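Femico お客様サポート　お問い合わせ履歴
受付番号　254
件名　白いぬいぐるみの毛が束になって戻りません（茶色とオレンジの部分の色移りも心配です）
お客様　Simone Pimentel 様
担当　Iolanda Holanda
受付月　2月
状態　解決済み

Simone Pimentel　午前9時40分

はじめまして。いつもFemicoさんの冬のカタログを楽しみにしている者です。今日はお品物の不良というわけではなく、わたしの洗い方がまずかったのだろうと思いながら、それでもどうにかならないものかとお便りしています。長くなりそうなので、お茶でも飲みながら読んでいただければ幸いです。

Mendonçaシリーズの、白くてまるいふわふわの子を昨年の暮れに迎えました。うちではずっと明るい色の机の上が定位置で、誰かが通るたびになでたり持ち上げたりするものですから、だんだんお腹のあたりがくすんできたのです。それで先週、思いきって洗いました。洗剤はGarkixのぬいぐるみ用、洗面器にぬるま湯を張って押し洗い、タオルで包んで水気をとって、窓際で干しました。

乾いてみたら、お腹の毛が細い束になってしまっていて、さわると少しごわっとします。背中のほうはわりあい元のままです。指でほぐすとその場ではふわっとするのですが、翌朝にはまた束に戻っています。もうひとつ気になっているのが、顔のオレンジ色のところと、頭の茶色いところです。洗面器のお湯がほんのり色づいたように見えて、白い毛に移っていたらどうしようと、その晩はよく眠れませんでした。（家族には大げさだと笑われました。）

毛並みを戻す方法と、もう一度洗っても大丈夫かどうか、教えていただけないでしょうか。急ぎません。よろしくお願いいたします。

Iolanda Holanda（サポート）　午前11時05分

Pimentel様、このたびはていねいなお便りをありがとうございます。お茶をいれて読ませていただきました。担当のHolandaと申します。毎日なでてもらえて、汚れたら洗面器のお風呂に入れてもらえて、ずいぶん大事にされている子だなあと、読みながらうれしくなってしまいました。

さっそくですが、毛が束になる場合、わたしどもで最初に疑うのはすすぎ残しです。ふわふわした長めの毛は、表面の泡が消えたあとも根元のほうに洗剤を抱えていることがよくあります。乾くときにそれが毛先に集まって、束になったり、ごわついたりします。指でほぐしても翌朝に戻ってしまうというお話は、まさにこの様子に似ています。

次の点を教えていただけますでしょうか。おわかりになる範囲でかまいません。

・洗剤の量（キャップの目盛りでも、目分量でも）
・すすぎの回数と、最後のお湯の様子
・乾かすときにドライヤーや暖房の風をあてたかどうか
・毛の流れにそってブラシをかけたかどうか
・お腹の縫い目を軽くつまんだときに、中わたが片寄っている感じがあるかどうか

色のことは、もし今のお姿の写真がございましたら、いっしょにお送りください。それまでの間は、無理にとかしたり、霧吹きをかけたりせず、そのままにしてあげてくださいませ。

Simone Pimentel　午後1時20分

さっそくのお返事、ありがとうございます。思い出しながら順に書きますね。

洗剤は、恥ずかしながら計っていません。ボトルから洗面器に直接ぴゅっと入れて、泡立ちが物足りない気がして、もう一度ぴゅっと入れました。書いていてもう答えが見えてきたような気がします。

すすぎは二度で、二度目のお湯はまだすこしぬるっとしていたかもしれません。そこで来客があって、まあいいかと切り上げてしまったのです。ドライヤーは使っていません。ブラシは持っていなくて、使っていない歯ブラシで顔のまわりだけ少しとかしました。中わたは、お尻のほうが心もち重たいような、でももともとこうだったような。

あと、乾かしているときに洗濯ばさみで頭の茶色いところをはさんで吊るそうとして、かわいそうになってやめたことも白状しておきます。結局は平らなかごの上に寝かせました。

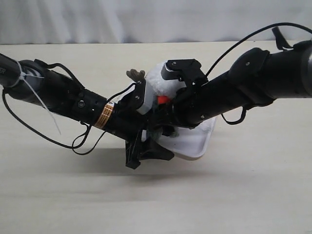 色移りのことですが、洗ったあとに虫めがねまで持ち出して、明るいところで何度も見ました。わたしの目には、白いところはちゃんと白いままのように思えます。写真で見ても、オレンジのところは真ん中でぱっと明るい色をしていますし、左上に立っている、枝というか角というか、あの茶色いところもしゃんとしています。ぬいぐるみの頭にこういう飾りがついていると、洗うときにどこを持ったらいいのか本当に迷いますね。わたしは最初、つい取っ手のように持ってしまいそうになりました。

ところで、うちではあのオレンジを「鼻」と呼んでいて、姪は「くちばし」だと言って一歩もゆずりません。お問い合わせの本筋ではないのですが、もし正解があるのでしたらこっそり教えてください。正解がないなら、ないと姪に伝えます。

Iolanda Holanda（サポート）　午後2時50分

くわしく教えてくださって、とても助かりました。「ぴゅっ」が二回で、すすぎが二度、最後がすこしぬるっと、ですね。おそらくすすぎ残しで間違いないと思います。来客があるとどうしてもそうなりますよね、わたしも自宅のクッションカバーで同じことをいたしました。

お写真もありがとうございます。丸い体のふわふわした感じがよく伝わってまいりました。お写真ではお腹の毛の束までは細かくわかりませんでしたので、その点はPimentel様がさわってお感じになったことを頼りにご案内いたします。色移りも写真だけでは言い切れませんが、虫めがねで白いままとのことですので、今のところはご心配を少し脇に置いていただいてよろしいかと思います。お湯の色づきについては、念のため次の洗いのときに、白い布で確かめながら進めましょう。

では手順です。すこし長いのですが、ひとつずつはむずかしくありません。お時間のある日の午前中に始めていただくと、日のあるうちに干せて気が楽です。

まず、色の確認からです。白い綿の布をぬるま湯でしめらせて、オレンジのところの端に軽く押しあててください。こすらず、押しあてるだけです。茶色いところも同じようにします。布に色がつかなければ、次へお進みください。もし少しでもついたら、そこで止めて、この窓口にご一報ください。

次に、お腹のすすぎです。全身をもう一度洗う必要はございません。計量カップにぬるま湯を600ミリリットル用意して、洗剤は入れません。スポンジにたっぷり含ませ、お腹の毛に押しあてて、離して、タオルで吸い取る。これを、スポンジを押しても泡が出なくなるまでくり返します。カップのお湯が白っぽくなったら、惜しまずに取り替えてください。

頭の茶色いところは、どうか取っ手にしないであげてくださいませ。持ち上げるときは、両手を体の下に入れて、おまんじゅうをお皿に移すような気持ちで。水を含むと体が思いのほか重くなりますので、飾りや顔の部品を引っぱると縫い目に負担がかかります。洗濯ばさみを思いとどまってくださったこと、お礼を申し上げたいくらいです。

すすぎが済んだら、乾いたタオルで体をくるんで、上から手のひらで押します。ねじったり絞ったりはなさらないでください。タオルがしめってきたら新しいものに替えて、タオルがほとんどしめらなくなったら、この作業はおしまいです。

干し方は、前回と同じ平らなかごでけっこうです。風の通るところに置いて、途中で何度か向きを変えてあげてください。半乾きになったころ、毛が冷たいけれど手はぬれない、というくらいのときに、目の粗いやわらかいブラシで、毛先からほんの少しずつとかします。根元からいきなりとかすと毛が抜けますので、毛先、真ん中、根元の順にお願いいたします。お手持ちの歯ブラシは毛先がかたいことがありますから、お顔のまわりだけにとどめて、お腹にはお使いにならないほうが安心です。

中わたのことは、すっかり乾いてからお尻とお腹を両手ではさんで、もむようにほぐしてみてください。重たい感じが残るようでしたら、中がまだしめっているのかもしれません。もう一晩、同じ場所に置いてあげてください。

それから、Garkixの洗剤は当店の商品ではございませんので、適量については、お手元のボトルの表示にしたがっていただきますようお願いいたします。わたしから数字を申し上げられず、心苦しいのですが。

鼻かくちばしか、という件は、社内の型紙には「顔前パーツ（135番）」としか書かれておりませんでした。隣の席の者に聞きましたら「くちばし」、その向かいの者は「鼻」と申しております。姪御さんには、作っている側でも意見が割れているとお伝えください。

Simone Pimentel　午後4時15分

おまんじゅう！　とてもよくわかりました。これからはおまんじゅうの持ち方でいきます。

手順は紙に書きうつして、洗面所の鏡に貼りました。ひとつだけ質問です。うちの机にはJarkisonの卓上用の敷きマットを冬のあいだ出していて、足もとならぬ手もとがほんのり温かくなるものなのですが、その上で乾かすのはどうでしょうか。早く乾いてよさそうな気もするし、下側だけ熱くなるのも気になるし。

姪は、135番という番号のほうを気に入ってしまって、さっきからその子を「135番さん」と呼んでいます。

Iolanda Holanda（サポート）　午後4時40分

ご質問ありがとうございます。温かいマットの上は、今回は見合わせていただけますでしょうか。下になった毛だけが先に乾いてつぶれますと、せっかくすすいだあとに平たいくせがついてしまいます。すっかり乾いたあとに、いつもの机でくつろぐ分にはかまいませんが、電源は切っておいてあげてください。

135番さん、よいお名前だと思います。隣の席の者にも伝えましたところ、たいへん喜んでおりました。ご報告をお待ちしております。もし途中で困ったことがあれば、作業の途中でも遠慮なくお書きくださいませ。

Simone Pimentel　午前10時30分

ご報告が遅くなりました。あれから5日たって、今朝ようやく、これなら大丈夫と思えたのでお便りしています。

白い布の確認では、オレンジも茶色も、布に色はつきませんでした。台所の窓のところで布を裏返したり透かしたりして見ましたので、たしかです。あの晩の色づいたお湯は何だったのでしょうね。洗面器のふちに前から水あかがついていたので、それかもしれません。洗面器も磨きました。

すすぎは、こんなに泡が残っていたのかとびっくりするほどでした。最初のカップのお湯はあっという間に白くなって、それから何度も取り替えて、腕がくたびれたころにようやく透きとおってきました。タオルは家じゅうのものを使ってしまい、夜のお風呂のときに家族からひと言ありましたが、後悔はしていません。

ブラシは、人形用のやわらかいものを近所の手芸店で買いました。毛先から少しずつ、というのが性に合っていたようで、ラジオを聞きながらいつまでもとかしていられます。お腹の毛は一本ずつほどけて、翌朝も、その次の朝も束に戻っていません。手ざわりは、来たばかりのころよりほんの少しだけ落ち着いた感じがしますが、これはこれで好きです。

お尻の重さは、もう一晩かごに寝かせたらなくなりました。中がまだしめっていたのですね。前に洗ったときも、もしかしたら生乾きのまま机に戻していたのかもしれません。かわいそうなことをしました。

本当にありがとうございました。このまま解決ということにしてくださって大丈夫です。

Iolanda Holanda（サポート）　午前11時15分

うれしいご報告をありがとうございます。腕がくたびれるまですすいでくださったとのこと、本当にお疲れさまでございました。手ざわりが少し落ち着いたというのは、毛の表面が水を通ってなじんだためで、ご心配はいりません。普段のお手入れは、かわいたブラシでときどきとかしていただくくらいで十分かと思います。汚れが気になりだしましたら、全身を洗う前に、しめらせた布でその場所だけ押しぶきしてみてください。お風呂の回数がぐっと減るはずです。

今回のお話のうち、飾りのある子の持ち上げ方と、すすぎの終わりの見分け方については、Mendonçaシリーズのお手入れ案内に書き足したいと社内で相談しております。おまんじゅうのくだりを残せるかどうかは、まだわかりません。わたしは残したいほうです。

では、本件は解決済みとさせていただきます。ブラシのことや縫い目のことなど、また何かございましたら、同じ受付番号でお書きいただければわたしのところに届きます。135番さんと姪御さんにも、どうぞよろしくお伝えください。

対応記録（社内用メモ）
原因　洗剤の入れすぎと、すすぎ不足。中わたの生乾きもあった模様。
対応　部分すすぎ、タオルでの脱水、平干し、半乾きでのブラッシングをご案内。
色移り　お客様による白布確認で色の付着なし。
保留　顔前パーツの呼び名を案内文でどう書くか。Holandaから型紙の担当へ確認中。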